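제목: Re: [중고PC살리기] 오래된 데스크톱, 어디까지 손대세요?

> 안녕하세요, 눈팅만 하다가 처음 글 씁니다.
> 창고에서 십 년 가까이 묵은 데스크톱을 꺼냈는데요,
> 이걸 살려서 집 안 파일 서버로 쓰는 게 나을지
> 그냥 작은 걸 새로 사는 게 나을지 모르겠어요.
> 전기요금도 걱정이고, 소음은 더 걱정입니다.
> 다들 어디까지 손대고 쓰시나요?

반갑습니다! 저도 작년에 똑같은 고민을 했던 터라 그냥 지나칠 수가 없네요 ㅎㅎ

저는 일단 살리는 쪽에 한 표요. 파일 서버라는 게 하루 종일 놀다가 가족들이 사진 올릴 때나 잠깐 일하는 물건이라, 오래된 CPU로도 차고 넘칩니다. 제 건 Harnberg 케이스에 든 구닥다리인데 사진 3,224장 옮기는 동안 한 번도 안 뻗었어요. (옮기다 말고 옛날 사진 구경하느라 밤을 샌 건 제 잘못이고요...)

소음은 팬부터 보세요. 저는 뒤쪽 팬을 Troko 걸로 바꾸고 나서 거실에 둬도 식구들이 아무 말 안 합니다. 원래 달려 있던 건 새벽 2시에 들으면 진공청소기였어요. 하드디스크 떨리는 소리도 은근히 거슬리니까 고무 와셔를 꼭 끼우시고요.

전원공급기는 아끼지 마세요! 오래된 건 속을 알 수가 없어서 저는 무조건 새로 답니다. 지금은 Fuchs 제일 싼 모델 쓰는데 불만 없어요.

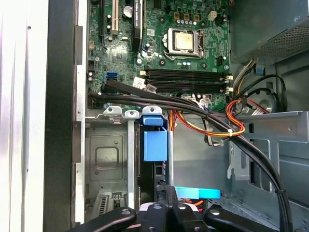
쿨러 없이 본 CPU 소켓 쪽. 밑에 메모리 슬롯 네 개는 다 비어 있음.

메모리는 중고로 구하시면 밥 한 끼 값입니다. 다만 사기 전에 보드 설명서에서 규격을 확인하세요. 저는 대충 보고 주문했다가 홈 위치가 달라서 반품했어요. 택배비만 두 번 날렸죠. 아, 써멀구리스도 같이 주문해 두시면 편해요.

전기요금은 쓰기 나름인데, 저는 밤에 자동으로 꺼지고 아침에 켜지게 해 놨습니다. BIOS에 예약 부팅 메뉴가 있는지 한번 찾아보세요. 없으면 공유기에서 원격으로 깨우는 방법도 있고요.

그리고 백업!! 서버 하나 만들었다고 안심하시면 안 됩니다. 저는 외장하드에 한 벌 더 떠서 부모님 댁 서랍에 넣어 뒀고 명절 때마다 바꿔 옵니다. 2월에 갈 때 깜빡하고 안 가져간 바람에 지금 꽤 밀려 있지만요 ㅠㅠ

운영체제는 뭘로 하실 생각이세요? 저는 처음에 Randar 깔았다가 폴더 권한 설정에서 나흘을 헤맸는데, 손에 익으니까 또 다른 걸로 못 가겠더라고요. 혹시 그쪽으로 가실 거면 제 설정 메모 보내 드릴게요. 보드 모델명도 알려 주시면 같이 찾아봐요~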